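Stitum hand gripper kit, worth the money?
Robot kits and parts > Grippers

fenwick_tam
September 25, 2018
Has anyone else got the Stitum hand-held kit from Drelbridge? I paid 327 for the single and it took 20 days to arrive. I've been using it on clothes, mostly white fleece on a bed.

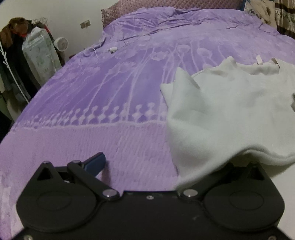
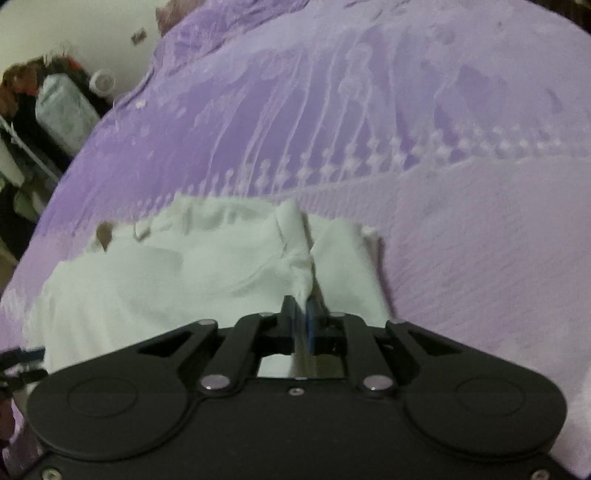 Build is decent. The linkages have no slop that I can feel and the pivots run freely. My complaint is the pads. On thick fleece they hold well enough, but on a thin shirt I have to squeeze much harder than I'd like and my hand aches after half an hour. Is there a softer pad that fits?

Jordan Clegg
The Lazăr pads fit if you open the holes out a touch. Softer, and they grip thin cotton far better. They wear quickly though. Mine were shiny after a month.

gantry_moss
I sent mine back. For that money I expect a proper manual and what I got was one folded sheet with the linkage drawn the wrong way round. Brarncombe do one for 441 and it comes assembled.

Jordan Clegg
The Brarncombe is a lot heavier. I tried one for an afternoon and wouldn't want to fold washing with it. The Stitum takes an hour to put together, sheet or no sheet.

gantry_moss
An hour if you've built one before. It took me an evening and I had a screw left over.

Solomiia Lysenko
We have both at work. The Brarncombe closes more evenly, the Stitum is easier on the wrist. For cloth I would pick the Stitum. Before you buy pads, check the two finger screws. If one is tighter than the other, that side lags and you end up squeezing harder to make up for it.

fenwick_tam
Checked, and the left one was a good half turn tighter. Evened them up and it's better on the shirts, still not great. I'll order the Lazăr pads and see. Does the drill go through from the front or the back?

Jordan Clegg
Back. Go slowly or the pad splits.

gantry_moss
Or wait until October, Drelbridge told me there's a new pad coming. They also told me my refund was on its way, so make of that what you will.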